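Section 3: Oiling a new wood countertop

I wrote this section after I finished my own Pernham countertop, and I've kept it in the order I did things (minus the two afternoons I wasted). If your top arrived already sealed, skip to Section 4. If it came bare, stay with me, because the first few coats matter a lot more than anything you'll do later.

Before you start

You'll need a can of Van Wijk hardwax oil, a few lint-free cotton rags, a white nylon pad, sandpaper in 120 and 180 grit, a vacuum with a brush head, and a metal bucket with water in it. I buy the 500 ml can. It did my whole top with enough left over for a touch-up the next year, and my top is 211 cm long, so you can work out your own from that.

CAUTION: Rags soaked in oil can heat up and catch fire by themselves. Put every used rag in the bucket of water right away, or spread it flat outdoors until it's stiff. Never ball one up and toss it in the trash. I mean it!

Open a window, and leave it open until the smell goes.

Sanding

1. Clear off the whole run of countertop. I tried working around my stuff the first time and ended up with a coffee-maker-shaped patch that I had to sand out again.

2. Sand with the 120 grit, always along the grain. Go easy at the front edge, where it's very tempting to lean on the paper and round the corner over.

3. Vacuum, then wipe the wood with a barely damp cloth. The grain will stand up a little and feel fuzzy. Let it dry completely.

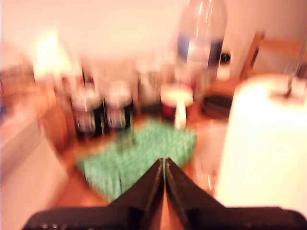
4. Sand again with the 180, lightly, until the fuzz is gone and your palm slides along without catching. I stop there. Going finer makes the wood so smooth that the oil doesn't soak in as well, and I like a finish with something to hang on to.

5. Vacuum one more time, and don't forget the cutout around the sink and the underside of the front edge. Dust loves it under there.

First coat

6. Stir the can slowly with a flat stick, all the way to the bottom. Don't shake it, you'll get bubbles.

7. Pour a little puddle, the size of a jar lid, and spread it with a rag. Work in sections as wide as your arms can comfortably reach. Do the end grain first (both ends, plus the sink cutout) and give it extra, as it drinks oil like you wouldn't believe.

8. Wait 15 minutes, then wipe off everything the wood hasn't taken. Keep turning the rag over. If the surface still feels sticky under your fingers, there's too much on it, so grab a clean rag and go again.
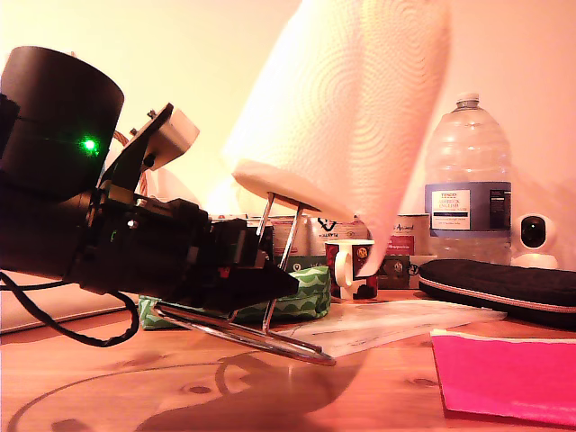

Can I use the olive oil from the pantry?
Please don't. Cooking oil never hardens, so the wood stays greasy and starts to smell after a while. Stick with a finish that's made to cure.

9. Leave it overnight. I lay nothing on it at all, no paper, no plastic, and I put a chair across the doorway so I don't wander in and set a mug down out of habit.

Second and third coats

10. Rub the dry surface very lightly with the white nylon pad. You only want to knock down any rough bits. Wipe off the dust.

11. Put on the second coat the same way, but use half as much oil.

NOTE: If you see shiny patches next to dull ones, the shiny parts have oil sitting on top. Put a few drops of fresh oil on the pad, rub the patch in circles, and wipe it dry. I had a beauty of a patch right by the stove and this cleared it up in a minute. 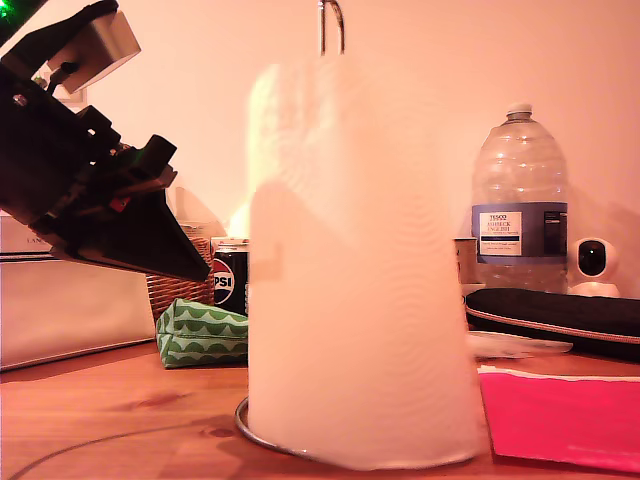
The third coat is up to you. I did one on the side with the sink and skipped it on the other, and I'd do the same again. Sinks are hard on wood, and that strip where you lean with wet sleeves gets the worst of it.

12. Let the last coat cure for a full week before you let water stand on it. Dry, light use is fine after two days. Lift things when you move them, don't drag.

13. Drip some water on a spot near the sink at the end of the week. Beads are what you want. If the water darkens the wood, let everything dry out and add one more thin coat there.

14. Close the can tightly, write the date on the lid, and store it somewhere cool.
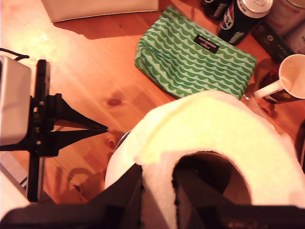 Everyday care

Wipe up spills when you see them, especially coffee, red wine and anything with tomato in it. A soft cloth with a drop of mild dish soap is plenty. I used Urnel soap flakes for a while and they were nice too, only slower to dissolve. Keep bleach and scouring powder off the wood, and use a trivet under hot pans. Once the top starts to look dry and a bit gray near the faucet, repeat steps 10 and 11 on that part only.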